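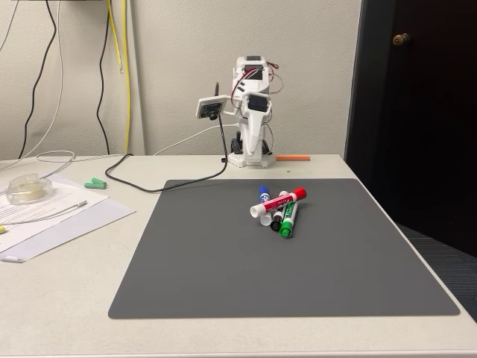
Dry-erase markers on a gray desk mat, before sorting.

Dry-Erase Markers: Storage, Testing and Care
Kikdale Workshop Notes, desk and bench section
Compiled by Amerley Adjei. Last revised June 2024.

Scope

These notes cover ordinary alcohol-based dry-erase markers with a felt tip and a push-on cap. They do not cover wet-erase or paint markers. Permanent markers appear only under stain removal.

Work surface

Sort and test on a mat. A dark, matte mat in one color makes light caps and barrels easy to find, and it keeps ink off a pale desktop. Ink that lands on a white laminate desk comes off if it is wiped promptly. Ink left overnight can leave a shadow, most often from red and black.

Leave a strip of bare desk beside the mat for the scrap board and the cloth. Do not put the cloth on the mat. It picks up dust, and the dust goes onto the next tip.

Sorting

Pull every marker out of the drawer, cup and board tray before starting. Markers in a heap hide each other, and a white end cap gives no clue to the ink color. Turn each one until the color is known, then lay them parallel with the caps facing the same way.

Set aside any marker with a cracked cap, a loose end plug or a barrel that has gone sticky. A cracked cap cannot be repaired with tape for longer than a day or so. Move the cap from a dead marker of the same make onto the good one. Caps from different makes often seem to fit and do not seal.

Check the lettering on the barrel while the marker is in hand. Dry-erase and permanent markers are sold in similar shapes, and a permanent marker in the wrong tray is the usual cause of a ruined board.

Testing

1. Wipe a corner of a scrap board clean and let it dry.
2. Draw a line 10 inches long at normal writing speed.
3. Look at the last third of the line. A good marker is even from end to end. A marker that fades toward the end is low or has ink sitting away from the tip.
4. Wait 2 minutes and wipe with a dry cloth. A line that smears or leaves color behind points to a dirty board as often as to a bad marker. Repeat on a fresh area before throwing anything out.

Test yellow and orange last, if there are any. Light tips pick up traces of darker ink from the board and stay muddy.

Reviving a weak marker

Cap it firmly. Stand it tip down in a cup overnight. Test again in the morning. Most weak markers that are going to recover do so in this time.

If the tip is fuzzy on one side but the line is still dark, grip the felt with flat-jawed tweezers, pull it straight out and reinsert it the other way around. This works only on tips finished at both ends. Wear gloves and do it over scrap paper.

Adding rubbing alcohol to the barrel is often suggested. It thins the color and gives a few days of pale writing. We stopped doing it at the Potholm bench after the second leaking barrel.

Do not shake a marker with the tip pointing down. Ink collects in the cap and comes out when the cap is next pulled.

Storage

Horizontal is the default. Ink stays spread along the core and the color stays even. A shallow tray with a raised lip is enough. Stacking does no harm to the ink, but stacked markers roll, and a marker that falls on its cap may crack it.

If there is only room for a cup, store them cap down. Tip-up storage drains the felt, and the marker writes pale for the first few words.

Keep the tray away from radiators and sunny windowsills. Heat drives solvent past the cap seal.

One set per board is easier to manage than a shared drawer. At the Shehu Street workshop, Kittipong Saengthong keeps black, blue, red and green in the tray and all spares in a closed box. The spares are opened one color at a time.

Cleaning the board

Dry cloth daily. Damp cloth weekly, then dry again. For ghosting, use isopropyl alcohol at the 80 percent strength or thereabouts sold for household use, on a folded cloth, with a window open. Work from the top down and turn the cloth often. Test any coated or painted board in a corner first.

Permanent ink on the board: write over it completely with a black dry-erase marker, wait a few seconds, and wipe both off together. Repeat as needed. Finish with alcohol.

Cleaning desk and mat

Rubber or vinyl mat: damp cloth with a drop of dish soap. Alcohol may dull the finish.
Fabric-topped mat: blot, do not rub. Use cold water first.
Laminate desk: alcohol on a cloth, then plain water.
Bare or oiled wood: blot only. Alcohol lifts many finishes.

Disposal

Discard a marker that fails the line test twice, once before and once after the overnight stand. Keep its cap if it is sound. Check with the local collection service before putting barrels in the plastics bin, as many do not accept them.

Reader notes

Sunee Nuchit writes that a strip of magnetic tape around the barrel holds a marker on a steel-backed board. Place it near the middle. Tape close to the cap end gets in the way of recapping.

Jaruwan Saengthong asks whether refillable markers need different storage. The same rules apply. Check the cartridge joint for ink after the first day.

Related sheet: 154, Pencil and Pen Trays.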